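Open Day Visit Report: Robot Disassembly of Desktop Computers

Course project report, Introduction to Automation
Date of visit: 27 May 2024

1. Purpose of the visit

Our project group is writing about how old electronics get taken apart. Most of what we had read before the visit was about shredding, where the whole machine goes in and the materials are sorted afterward. We wanted to see the other way, where parts are removed one at a time so they can be used again. The Grestard lab holds an open day once a year and one of the demonstrations this year was on taking apart desktop computers with a robot arm, so we signed up for that one.

We had three questions going in. How does the robot know where the parts are? What can it remove and what does it leave for a person? And how long does one computer take compared to doing it by hand?

2. The lab and the program

Grestard is a small research lab that works with recyclers and repair shops. The computer project is called Likance and it has been going for two years. The lab gets its computers from Yip, a company that collects used office equipment. According to the handout we were given, Yip has delivered 2996 desktop computers to the lab since the project started, and 579 of them have been used in robot trials so far. The rest are waiting or were sent back because they were a type the project does not cover.

The software that plans the arm's movements is called Amura. It was written at the lab. We did not get to see the code but we were shown the operator screen and a printed chart of the steps.

The open day had other demonstrations too (sorting of plastics, a battery test bench) but this report only covers the computer one. Our group had 45 minutes at the station, which included the talk at the start and questions at the end.

3. What we were shown

The talk came first. The presenter explained that desktop computers look alike from the outside but are quite different once the side panel is off. Cables are the biggest problem. A hard drive is always more or less a box of the same size, but a cable can be lying anywhere, and a gripper that closes on a cable by mistake can pull a connector off the board.

The side panel is taken off by a person before the computer goes to the robot. The computer is then laid on its side on the work surface with the opening facing up. This was a choice the lab made early on. With the case upright the arm would have to reach in sideways, and the heavier parts would hang from their slots when they come loose. Lying flat, everything can be approached from the top. 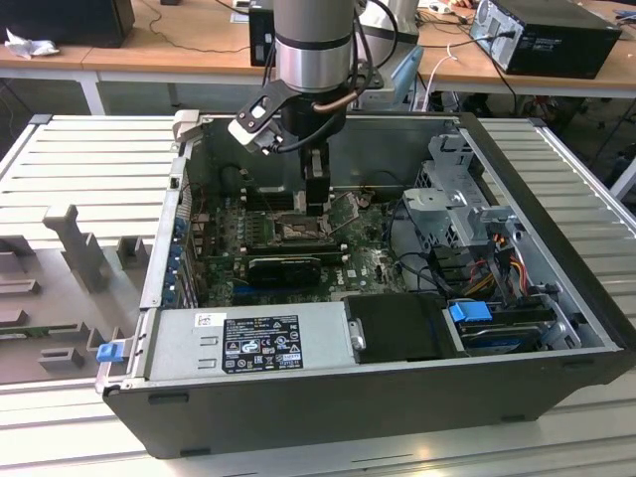
Figure 1. Gripper over the processor socket area of an opened desktop computer.

The two fingers of the gripper point straight down when the arm goes into the case. The presenter said this is how it does most of its reaching, and that tilting the wrist is avoided unless there is no other way to get to a part. The camera bracket is next to the gripper, so the camera travels with the arm.

The order of work on the printed chart was as follows:

Locate the case and its corners
Take an overall view and mark the parts
Free the cables that cross the parts to be removed
Remove memory modules
Remove expansion cards
Remove drives
Hand over to a person for the power supply and motherboard

The chart had a loop back to the second step after each removal. Amura makes a new plan each time, and does not trust the first view for the whole job. We asked why, and the answer was that parts and cables move a little every time something is lifted out. In the first version of the software this was not done and the gripper often came down in the wrong spot by the third or fourth part.

4. Drives and latches

The part of the talk we found most useful was about latches. Many office computers are made to be serviced without a screwdriver. On the machine in Figure 1 the hard drive has a blue pull handle, and there is a blue release latch at the end of the power supply. The lab uses colored parts like these as landmarks. They are easier for the camera to pick out than a dark part inside a dark case.

Screws are a different matter. The lab has a driver tool for the arm, but changing tools takes time and a worn screw head can stop the whole job. For now the operators loosen stubborn screws by hand. We thought this was a fair answer, but it does mean the process is not fully automatic, and the handout could have been clearer about that.

5. Answers to our questions

How does the robot know where the parts are: from the camera on the arm, with a new view after each removal.

What does it remove: memory, cards and drives. The motherboard and power supply are left for a person in the current version.

How long does it take: we did not get a firm number. The presenter said a trained person is still faster — by a good margin — and that the lab is more interested in getting parts out undamaged. We had planned a table comparing times and have taken it out of our project plan.

6. Remarks

The station was crowded and those of us at the back had trouble hearing. The group should split into 4 smaller teams if we go again. We also should have asked for the handout ahead of time, as several of our questions were already covered in it.

7. Next steps

We have asked the lab for the list of computer models used in the trials and were told it can be shared in July. With that list we plan to compare which models have latches and which use screws, and check whether newer models are easier to take apart. The section on shredding is already written and will be added to the final report along with the step chart, which the lab has allowed us to copy.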